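Incident reports from Pledach missing after sync from Fiten to Mura

Status: Resolved, one item left open
Opened by: Anatole Bodin, Fleury documentation desk
Component: Fiten to Mura sync, incident forms
Priority: High 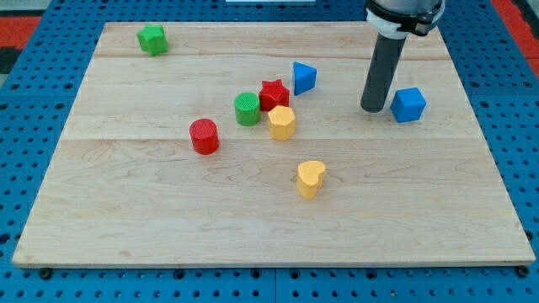
We collect accounts of forced labor, portering and property seizure from villages in Pledach district. Field staff fill in the incident form in Fiten on their phones, mostly offline, and sync when they get back to the town office. The forms should then show up in Mura under Incidents, where the desk checks them and codes them.

After the last sync Fiten shows 387 forms with status Sent. Mura shows 273 for the same district and the same period. No error was shown on the phones. The sync log in Mura says "completed".

What I have already tried:
Logged out and back in on the desk account.
Cleared all filters in Mura, including the hidden one for archived records.
Asked two field staff to sync again. Both phones said there was nothing to send.
Checked the Trash folder. It is empty.

We have a submission due on portering cases from August and I can't give a number until this is sorted out. Please do not reset the phones. Some of the forms have audio attached and I don't know if the audio was uploaded.

Reply from support

Thank you for the detail. We can see the same two totals on our side. The forms are on the server, so nothing has been lost between the phones and us. They were received by Fiten and handed over to Mura, and Mura did not create a record for all of them.

Please send:
The form version, from Settings, About this form.
The name of the place list you use for villages.
One form ID that is missing in Mura and one that arrived normally.

We have switched off automatic cleanup for your account so that the received forms stay where they are while we look.

Reply from Anatole Bodin

Form version and both IDs are in the private note. I don't want them in the main thread, as the IDs contain the initials of the interviewer.

The place list is the one Fleury made, "Pledach villages and hamlets". It was updated in August to add hamlets that were left out of the government list. The old list only has the main village of each tract, and people are often taken from the smaller places.

One thing I noticed after opening the ticket. The missing form I sent you is an interview with a man who was made to carry rice and ammunition for two days. His neighbor was taken by the same column on the same morning, and the neighbor's form arrived. I then looked at another village and saw the same pattern, one account present and the others missing.

Reply from support

That helped. There are two separate causes.

Cause one, duplicate check. Mura compares village, incident date, incident type and the unit named as responsible. When all four match, it keeps the first record and puts later ones in a holding queue. The queue is only visible to administrators and does not send a notice. 42 of your forms are in it.

Cause two, place list. Your forms use the August list. Mura was still using the older one. Any form with a village code that is not in the older list was rejected at the import step. All the remaining missing forms fall under this one.

The log said "completed" because it reports on the transfer and does not look at whether records were created. We agree this is misleading and have raised it with the developers.

Steps for the place list, which you can do yourself:
Open Mura as an administrator.
Go to Setup, Reference lists, Places.
Choose Replace and upload the August file.
Leave "Remove unused codes" unticked. Ticking it will strip the village from older records.
Save, then go to Imports and choose Retry rejected.

Please leave the holding queue alone until we write back about it.

Reply from Anatole Bodin

Place list replaced. The first retry stopped partway with "Session ended by server". I pressed Retry again and it stopped again, a bit further on. Should I keep pressing it?

The holding queue is the part that worries me. Those are not duplicates. When a column comes through and takes five men, we interview each of the five if we can. They are five accounts of one incident and we need all of them, for corroboration and because what happened to each man can be different. One may have been beaten and let go, another kept overnight. If Mura treats them as copies, we end up with one witness where we had several.

Also, does anyone outside our desk have access to that queue? It has full names in it.

Reply from support

On the retry: the import has a limit of 60 seconds per session. Forms with audio take longer and use it up. Each retry carries on from where the last one stopped, so pressing it again is safe and will not create a second copy. We have also raised the limit on your account.

On access: the queue can be opened by administrators of your own account only. Your account has two, you and the general Fleury login. Support staff see form IDs and the reason for the hold. We do not see names or the text of the account.

On the duplicate check: you are right that the default rule does not suit the way you record. It was written for groups that enter one form per incident. There is a setting for groups that enter one form per person.

Go to Setup, Incidents, Matching.
Change "Match on" from Incident to Incident and person.
Set "When matched" to Link. The records will then be kept separately and tied to one incident number.
Go to Imports, Holding queue, select all, Release.

After release, please open a few of the linked sets and check that they belong together. The link is made on the village and date that were entered, so two different columns passing through on one day could be tied together by mistake. You can untie them from the record menu.

Reply from Anatole Bodin

Done. Four more retries after the limit was raised and the rejected list is empty. The holding queue is released. Mura now shows 387 for the district, same as Fiten.

I checked the linked sets by hand against the interviewers' notebooks. Two needed untying. In both cases the interviewee had named a different unit in the free text from the one chosen in the drop-down, so the mistake was ours. I have asked field staff to use "Unit not known" when the person is unsure and to write down what he or she said about uniforms and badges in the notes.

Audio plays on every record I opened. I haven't opened all of them.

Two questions left.

First, the general Fleury login. I would like it taken off the administrator role. It is shared among the office and was only made administrator for the first setup.

Second, the incident totals. The summary page counts records, so a case with five porters shows as five incidents. For the submission I need incidents and persons as separate numbers.

Reply from support

The general login has been changed to Viewer. Anyone who was signed in with it has been signed out. We suggest a new password as well.

For the totals, the summary page cannot split them at present. Use Export, tick "Include incident number", and count unique values in that column for incidents. The row count gives you accounts. If the same person was interviewed twice, use the person code column for the number of persons.

We have logged a request for separate totals on the summary page and will leave that item open. The main ticket is marked as resolved.

Note added by Anatole Bodin, October 27, 2024

Export works as described. Anyone else at Fleury reading this: when the village list changes in Fiten, it has to be changed in Mura too, before the next sync. I have added it to the desk handbook under "Before field trips". Please also compare the two totals after each sync and ignore the word "completed" in the log until they fix it.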